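Ticket 1799: Cake stand display, bottom tier sits low at front
Opened by: Oğuzhan Değirmenci
Opened: November 24, 2023
Item: Plimia three-tier stand, white, square
Status: Closed

Reported: bottom tier tips forward when loaded. Layered slices creep toward the scalloped edge. Upper tiers not affected.

Checked the table first. Level both ways. Rotated the stand a half turn and the low side moved with it, so the fault is in the stand. Center rod nut under the bottom tier was finger loose. Tightened, no change. Removed the rod and found the lower washer seated off center in its recess.

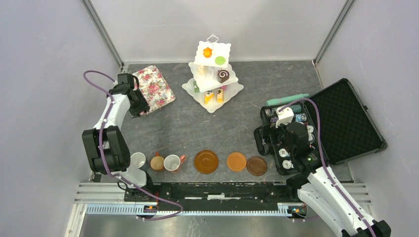

Reseated the washer and reassembled from the bottom up, loop handle last. Load test with 500 g at the front of the bottom tier, left for 45 minutes. No visible tilt. Repeated with 415 g on the middle tier, same result.

Note for stock: the spare washers from Hirken are too thick and hold the tier off the rod shoulder. Do not substitute. Correct part is in the Nalen drawer.

Handle nut is hand tight only. A wrench will chip the glaze.

Recheck in January. Reopen this ticket if the slices start to creep again.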